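4. Setting up the label printer

Okay, box open? I run my Tondar off the kitchen table, and it took me two tries to get the first roll in, so go slow here.

1. Press both side tabs and lift the lid.
2. Drop the roll in with the labels facing up.
3. Pull out 2 inches of backing and close the lid until it clicks.

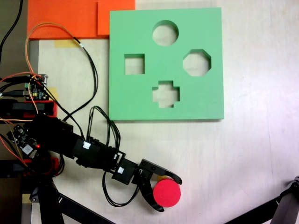

4. Hold the feed button until one blank label comes out.
5. Set the darkness to 45 - mine came set way too high.

Note: if you sell toys or craft kits like I do, pick the small label size before you print a batch. I wasted 234 labels one Tuesday!

Caution: keep your fingers off the print head, even with the power off.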